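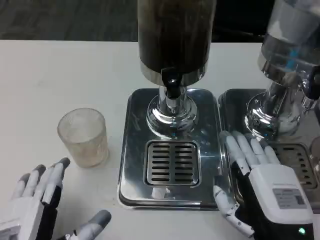
I have been in charge of the drinks table at the Jutcombe neighborhood suppers for long enough now that people hand me their empty cups when I'm at the grocery store (okay, that happened one time, but it did happen). So when Kęstutis asked me to write something for the newsletter about how the drinks get done, I said yes before I'd thought about whether there was enough to say. There is! There's too much. I had to cut the whole bit about lemons.

We moved over to the tall dispensers with the steel bases last September, after years of pitchers. I loved the pitchers. My grandmother's was one of them, the yellow one with the chip. But pitchers get picked up, carried to a table and never seen again, and by seven-thirty I'd be walking the room looking for the iced tea. A dispenser stays put. It's too heavy to wander off with, and even the kids can work it if somebody shows them once and then stands nearby for the first few goes.

The one thing I'd tell anybody setting up for the first time is to fill them where they're going to stand. I know it seems easier to fill at the sink. The first night I filled one at the sink, got it up against my chest like a toddler, and made it as far as the coat rack before I had to yell for Edgars. We got it to the table between us and my left shoe squelched until bedtime. Now I carry the water over in the small blue bucket and make as many trips as I need.

Second thing, and please believe me on this, check the spout is closed BEFORE you pour. I have forgotten twice. Both times I was talking.

As for what goes in them, we've settled into a pattern. One is always something dark, which means iced tea when it's warm and cider or grape juice when it isn't, and the other is water or lemonade, something pale. People learn it. They don't read labels (I made beautiful labels, with a fern on them, and I watched a grown man lean on one while asking me which was the tea). Dark one, light one, and they go side by side with the spouts facing out. I used to put them at opposite ends of the table thinking it would split up the line. What it did was make two lines that met in the middle and had a chat, with the cookies trapped behind them.

For the tea I do eight bags to a big pot, steep it strong, take the bags out, and let it cool all the way down on the counter before it goes anywhere near the dispenser. I start it right after lunch. If I get to it late I put the pot in a sink of cold water and swap the water when it warms up. Sugar goes in while it's hot or it just sits at the bottom, and then the first twenty people get plain tea and the last ones get syrup. Lately I've been leaving it unsweetened and putting the sugar syrup out in a squeeze bottle, which pleases everyone except my neighbor Kelly's husband, who says it isn't iced tea if you have to do it yourself.

Ice is the subject people have feelings about. If you put it straight in, everything's nice and cold for half an hour and then it's watery. If you keep it in a bowl with a scoop, somebody uses their hand. I've gone with the bowl and two scoops, and I stand close to it. For the lemonade I freeze some of the lemonade itself in a loaf pan the day before and drop that in, and it works really well, only you have to remember to do it the day before.

Now, cleaning. This is the part I wanted to write about and the part Kęstutis said to keep short, so I'll keep it medium.

Those polished bases show everything. Every fingerprint, every splash, the ceiling lights, your own face from underneath if you bend down to look for the drip. I wipe them with a damp cloth and then a dry one, and the dry one matters more. Leave the drops to dry by themselves and you get spots, and then you're standing there rubbing at spots with ten minutes to go. A tiny bit of white vinegar on the cloth takes off the ones that have been there since last time. Don't use the green scrubby side of the sponge. I know who did and we have made our peace.

The drip grates are the worst of it. All those little slots! Tea dries in them, lemonade dries stickier, and a quick rinse does nothing at all. What I do is soak a folded paper towel in hot water with dish soap, lay it over the grate and leave it while I deal with the rest of the table. By the time I come back it's mostly loosened up, and then an old toothbrush goes along the slots, with extra attention where the grate meets the rim. There's always a bit left. I've stopped chasing the last of it at ten at night and I do it properly at home the next morning with the radio on.

The spout needs its own go. Run warm soapy water right through it, then clear water, more than you think, and then work the handle a few times while it's empty. A bottle brush won't reach the bend, so I use one of those skinny brushes sold for straws. And let the tops dry with the lids off. We put one away with the lid on over Christmas and I'm not going to describe it here.

The table itself gets wiped down before and after. I used to put a cloth over it and I've given that up, partly for the laundry and partly for the way a wet cloth hangs on to every drip and then somebody leans on it in their good pants. A bare white table shows each speck, that's true, and you'll never win completely, but it comes clean with one pass and you can see what you've missed.

We did think about renting for the big night, when Kelden Street and Nyamweya Court come over and join us. That's more than 600 people through the gate if the weather holds, and two dispensers are not going to cover it, however fast I run with my bucket. Edgars went and looked at some at Cumik, the party place by the tire shop, and came back with a price and a long face. So the plan for now is to borrow. If you've got one at home that comes out for graduation parties and otherwise lives on top of the fridge, I would love to have it for the evening. It doesn't have to match. Put your name on masking tape on the bottom and I'll wash it myself and bring it back to you.

Cups, while I'm on the subject. We bought a box of 1000 and I thought that would see us through till fall, and we're down to the last sleeves already. People put a cup down, turn around, and get a new one. I've put a marker pen on the table on a string so you can write your name on yours. Please use it! At the last supper I gathered up 73 cups from the windowsills alone and most of them were half full.

If you'd like to help with any of this, I'm setting up for the next supper on Wed 17 May, starting at four, and I could use one person for carrying and one who doesn't mind the toothbrush. You'll get first pick of the cookies. Wear shoes you don't care about.

The lemons can wait for the next newsletter, but if you have a way of keeping the seeds out of the spout, call me, or leave a note with Kęstutis Lill at the front desk. I've tried the strainer and I've tried cheesecloth. Edgars Jankauskaitė swears by cutting them the long way and I've tried that too.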